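Home Explore Notifications Messages

Narayanan Pinto

Skovau is a small town on the coast, north of Dalsgaard. I spent three nights there in April and am putting my notes in one thread.

The town is known locally for smoked herring. There are six smokehouses on the harbor road and most of them sell from the front door. Go before noon.

The beach at Movora is a 14 minute bus ride from the harbor. It is sand at the north end and stones at the south end. The water is shallow a long way out.

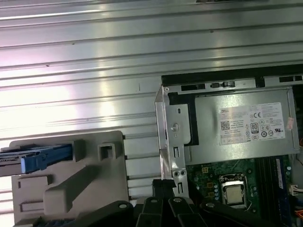 Fastesel: The bus only goes as far as the campground out of season. You have to walk the last part to Movora, and the path floods after rain.

Thanks, I will add that. The path was dry when I went, and I took it back to the campground in the evening.

There are two springs in the woods behind the church. Locals fill bottles at the upper one. The lower one has a stone basin and a bench.

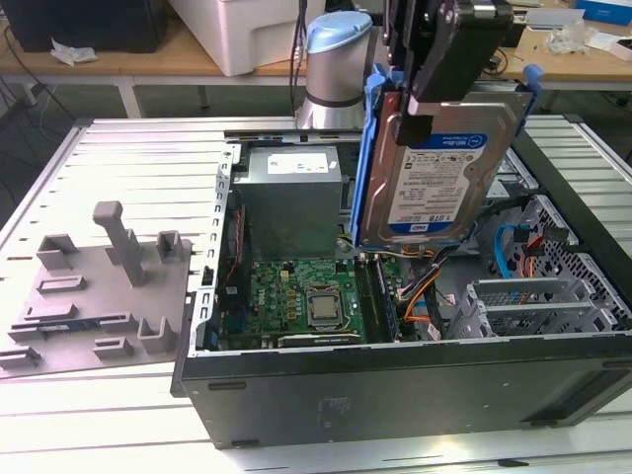
Page last changed: 10/12/2018

The old salt store by the harbor is now the town museum. Entry is 3 euros. The upper floor has model boats and a map of the coast as it was before the sea wall.

For food, try the rye pancakes with herring and sour cream. The bakery in Dalsgaard makes them too, but thicker.

The last bus back to Dalsgaard leaves from the church, not the harbor. I missed it once and had to stay another night.

Contact | Copyright Narayanan Pinto | Back to top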